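Buying School Supplies Without Wasting Money: Frequently Asked Questions

Updated 2 September 2021

Do I have to buy everything on the school list?

Probably not, and certainly not before the first day. Lists get copied over from the year before, and I have seen one that asked for blank CDs. Buy pencils, paper and a folder or two. Wait for the teacher to ask for the rest.

Are the bundles cheaper?

Sometimes. Stores like bundles for the same reason cable companies do. The Pandex starter kit I looked at had two glue sticks, a plastic ruler, a pack of index cards and a sharpener I wouldn't give to someone I disliked. If your child needs every item in the box, fine. Price the items one at a time first, and leave out the ones you already have in a drawer at home.

What does "premium" mean on a pack of pencils?

As far as I can tell, it means a nicer box. The word has no set meaning that I have been able to find. I wrote to Wakura and asked what made their premium pencil different from their regular one, and the reply talked about "a refined writing experience." I wrote back asking about the wood and the lead. That was in March. I'm still waiting.

So which pencils should I get?

Ones that sharpen without snapping. Buy a small pack, sharpen two of them, and if the lead keeps falling out in pieces, don't go back for more. A pencil with the lead off center will give you trouble no matter what it cost.

Hard case or soft pouch?

Soft pouch, for most kids. Hard cases look tidy on the shelf, but the hinge is the weak spot, and once it goes you have two trays and a rubber band. A soft pouch squashes into a full backpack and makes less noise when it hits the floor. The drawback is that anything with a point will go through thin fabric sooner or later, so put caps on what can be capped.
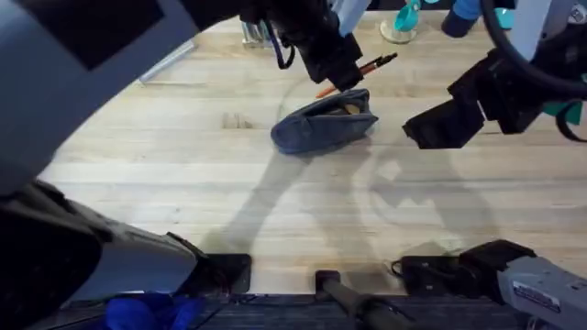

Vimala Mudaliar

Can I wash a fabric pouch?

Most of them, yes, whatever the tag says. Empty it, turn it inside out, and use cold water and dish soap in the sink. Let it dry in the open air. I wouldn't use the dryer, which can warp a plastic zipper. Ink stains mostly stay put, and I have tried enough miracle sprays on them to stop buying miracle sprays.

Is the "antibacterial" coating worth paying for?

I doubt it. The label on the Mano pouch I checked didn't say what the coating was, how long it lasts or whether it survives a wash. If you can't find those three answers, you are paying extra for a word. Washing the pouch costs next to nothing.

What about erasers shaped like food?

They are toys. Some of them erase, badly, and leave a colored smear behind. Buy one if your child loves it, and get a plain white one for math.

Do ergonomic grips help with handwriting?

Some children find them comfortable, and that is a good enough reason to spend a dollar. The claims on the package go a lot further than that. If your child's hand hurts or the writing is a real struggle, talk to the teacher or the doctor before you buy the seven-piece grip set.

Do online reviews tell me anything?

Less than you'd hope. One Özkan pencil case I looked up had 3,646 ratings on one site and 3,494 on another, nearly all of them five stars. I read several pages of them. Most were written the week the case arrived, when every pencil case is wonderful. Look for the reviews that mention a broken zipper and check how long it took to break.

When is the best time to buy?

After the rush, if you can stand it. The leftover notebooks are the same notebooks. You won't get your pick of covers, and a child who wants the one with the fox on it may have views about that. For the basics I buy a year ahead and keep them in a shoebox in the hall closet.

Should I put a name on everything?

On the pouch, the calculator and the scissors, yes. Individual pencils, no. They will go missing whether they are labeled or not, and the custom labels I've tried peeled off. A permanent marker on the inside of the flap works just as well.

Is it worth buying "eco" supplies?

Check what the claim covers. Often it is the cardboard sleeve and nothing inside it. Using up last year's half-empty notebooks does more good than a new recycled one, and you won't see that printed on a package.

Do you get paid by any of the brands you mention?

No. I bought or borrowed everything on this page. Given what I say about most of it, I don't expect offers.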